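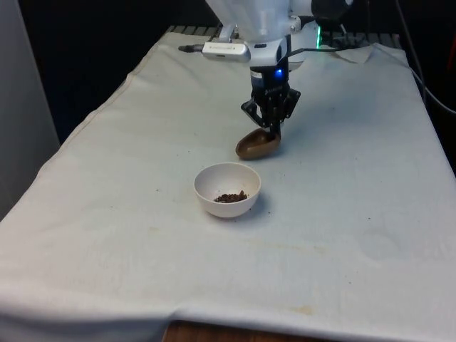
Darnadier roasts to close its Bromitz shop on Sundays

The coffee roaster Darnadier will stop opening its Bromitz shop on Sundays from September, owner Precious Botha said on Friday, 25th July. The roastery behind the shop will keep its present hours, and none of the 11 people on the payroll will lose paid time.

Botha opened the business in a former tire store on Vanhove Street nine years ago. She said the decision came down to what customers were buying and when.

"Sunday was our busiest day for a long while, and then it wasn't," she said. "People order bags during the week now and pick them up on their way home. On Sunday we were selling a few cups and paying four people to do it."

The shop sold 1,388 bags of coffee in June, she said, and 665 of those were ordered ahead. Two years ago she did not take advance orders at all. Customers had to come in and hope that the roast they wanted was on the shelf.

Prices are the other matter customers ask about. Darnadier raised the price of its house blend twice last year. Botha said she does not expect a third increase before winter, but she would not promise it.

"I buy green coffee months before I sell it," she said. "If I tell you a price for Christmas, I'm guessing. I would sooner put up a sign the week it changes."

She buys most of her beans through an importer and a smaller amount from a growers' group she has visited twice. The second arrangement costs more and arrives late in some years. She has kept it going and said the coffee is good enough to justify the trouble.

Jayson Barredo, the head roaster, joined the company after six years in a commercial bakery. He said the work suited him from the start.

"In the bakery you were tied to the dough," Barredo said. "Here I can stop after a batch, taste it, and write down what I think before I start the next one."

Barredo keeps his notes in pencil in school exercise books. Each roast gets half a page. He said he has tried entering them on a computer and went back to paper within a month. "I flip back and forth a lot," he said. "I want last spring next to this spring."

He would like to see darker roasts treated with more respect. The shop's dark blend, called Zudness, was nearly dropped three years ago and is now its second-best seller. "Plenty of people like it dark and drink it with milk," he said. "They know what they want."

Asked for advice on making coffee at home, Barredo said most people should buy smaller bags and grind just before brewing. He does not keep coffee in the refrigerator. His own grinder is 15 years old.

The space on Sundays will be used for tasting classes, which now run on Thursday evenings and fill up early. A class will last 90 minutes. Botha said bookings will be taken at the counter and by phone.

She has no plans for a second shop. "I looked at one place last year," she said. "The rent was too high and the parking was bad. I haven't looked since."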